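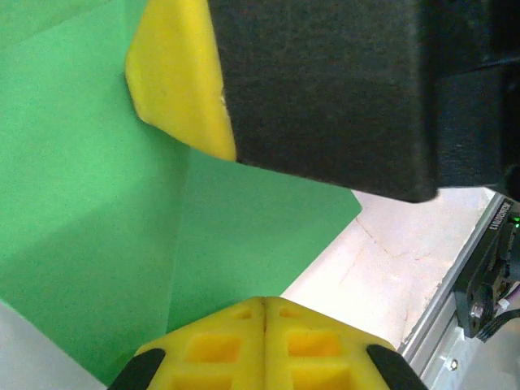
What size hydraulic cylinder do I need for a shop-built log lift on a Caltero splitter? Pump relief is set at 2,000 psi and the heaviest rounds are 400 lb.

Ramesus
A 2 in. bore. At 2,000 psi it pushes 6,283 lb before losses. Pick the stroke from your pivot geometry. If the cylinder mounts close to the hinge, 10 in. is usually enough. Add a flow restrictor on the lower side or the arm will drop fast.

sakgate29
Mine is a 2 in. too, off an old loader. Works fine. Check the pins for slop, I replaced 4 of them in July.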